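Pflegeanleitungen gehören in den Kaufvertrag

Wer in einem Möbelhaus nach der Oberfläche eines Tisches fragt, bekommt in der Regel ein Adjektiv zur Antwort. »Natur« ist das häufigste, »naturbelassen« das zweithäufigste, »veredelt« kommt bei den teureren Modellen hinzu. Keines dieser Wörter sagt, welches Mittel aufgetragen wurde, in welcher Schichtstärke, und womit die Fläche nach einigen Jahren Gebrauch nachbehandelt werden kann. Diese Auskunft steht, wenn es sie gibt, auf einem gefalteten Blatt im Karton. Das Blatt wird nach dem Kauf gelesen, meistens nach dem ersten Fleck.

Ich halte das für einen Mangel der Ware. Meine These ist eng gefasst: Die Angabe des Oberflächensystems ist eine Beschaffenheitsangabe und sollte als solche Vertragsbestandteil sein, so wie Abmessungen und Holzart.

Was heute mitgeliefert wird

Für diesen Text habe ich mit Ilona Lakatos, Restauratorin und Gutachterin, 34 Pflegeblätter von Massivholztischen durchgesehen. Drei davon nannten das verwendete Produkt. Zwei gaben ein Intervall für die Nachbehandlung an, beide in der Form »bei Bedarf, mindestens jährlich«. Der Rest beschränkte sich auf Hinweise zur Luftfeuchte, die Empfehlung eines weichen Tuchs und die Warnung vor scharfen Reinigern. Was ein scharfer Reiniger ist, hängt vom Überzug ab. Eine alkalische Lösung, die ein ausgehärteter Zweikomponentenlack verträgt, greift eine geölte Fläche an. Ohne Kenntnis des Systems ist die Warnung nicht befolgbar.

Der Hersteller Fillis legt immerhin ein Fläschchen Pflegemittel bei. Auf dem Etikett steht »für alle Holzoberflächen geeignet«. Technisch lässt sich dieser Satz kaum halten. Öl auf Lack bleibt als Film stehen und bindet Staub, wachshaltige Polituren auf einer geölten Fläche behindern jede spätere Ölung. Lakatos bekommt solche Fälle regelmäßig auf den Tisch, und der Aufwand, einen unbekannten Schichtaufbau wieder abzunehmen, übersteigt oft den Restwert des Möbels.

Das Argument der Erkennbarkeit

Gegen eine Angabepflicht wird eingewandt, der Fachmann sehe ohnehin, womit er es zu tun habe. Bei dicken, glänzenden Lackschichten trifft das zu. Bei matten Systemen trifft es nicht zu. Die Hersteller haben viel Arbeit darauf verwendet, Lacke so weit zu mattieren, dass sie optisch wie rohes oder geseiftes Holz wirken. Maserung und Farbton geben über den Überzug keine verlässliche Auskunft, der Glanzgrad allein ebenfalls nicht.

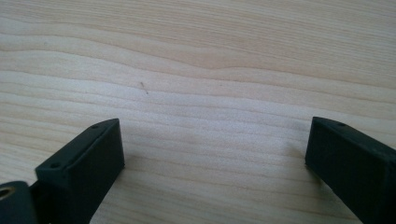 Der Wassertropfen als Ersatz

Empfohlen wird dem Laien gern die Tropfenprobe: einen Tropfen Wasser auf eine verdeckte Stelle geben, einige Minuten warten, beobachten. Zieht er ein und dunkelt die Stelle nach, ist das Holz offenporig behandelt oder roh. Bleibt er stehen, liegt ein geschlossener Film vor, oder eine frische Wachsschicht, oder ein Hartöl in gutem Zustand. Die Probe unterscheidet also recht zuverlässig zwischen geschützt und ungeschützt. Zwischen den Schutzsystemen unterscheidet sie nicht, und genau diese Unterscheidung wird für die Pflege gebraucht.

Erhan Kocabaş, der in seiner Werkstatt vor allem Tischplatten aufarbeitet, arbeitet deshalb mit Lösemittelproben an der Unterseite. Auch das hat Grenzen. Unterseiten sind häufig anders beschichtet als die Nutzfläche, und manche Serienmöbel tragen dort nur eine Grundierung. Bei einem Tisch der Reihe Wudard, dessen Unterseite auf Öl schließen ließ, war die Oberseite mit einem wasserbasierten Mattlack versehen. Das Schleifbild hatte er da schon begonnen.

Was es kosten würde

Wellington Brito, Einkäufer beim Händler Espinoza, hat mir die Gegenposition sachlich dargelegt. Das Sortiment umfasst 1.423 Artikel mit Holzoberfläche. Die Lieferanten wechseln ihre Beschichtungen unterjährig, teils zwischen zwei Chargen desselben Modells. Eine verbindliche Angabe müsste also chargenweise geführt werden, und bei Abweichungen entstünde ein Gewährleistungsfall.

Das ist richtig beschrieben, spricht aber für die Pflicht. Wenn sich die Oberfläche eines Modells ändert, ohne dass sich die Artikelnummer ändert, kauft der Kunde unter einer Bezeichnung verschiedene Waren. Chargennummern werden ohnehin vergeben. Die Lackiererei führt ihr Protokoll, weil sie sonst keine Reklamation bearbeiten könnte. Es fehlt die Weitergabe, und dafür genügt eine Zeile auf dem Lieferschein: Bindemittelbasis, Produktname, Zahl der Aufträge, zulässiges Nachbehandlungsmittel.

Wutier, ein kleiner Betrieb, verfährt so bereits. Auf der Rechnung steht hinter jeder Position das Oberflächensystem samt Auftragsdatum. Der Inhaber Ottó Dobos hat das eingeführt, um Rückfragen am Telefon zu verkürzen.

Grenzen des Vorschlags

Eine Angabe ersetzt keine Pflege, und viele Käufer werden die Zeile überlesen. Für den Gebrauchtmarkt hilft sie erst, wenn sie am Möbel selbst angebracht ist, etwa als Stempel an der Zargeninnenseite – eine Praxis, die bei Polstermaterial längst üblich ist. Ungeklärt bleibt auch, wie mit Mischsystemen zu verfahren ist, bei denen ein Öl mit Lackanteilen modifiziert wurde. Hier wäre die Angabe der Bindemittelbasis zu grob und der Produktname unverzichtbar.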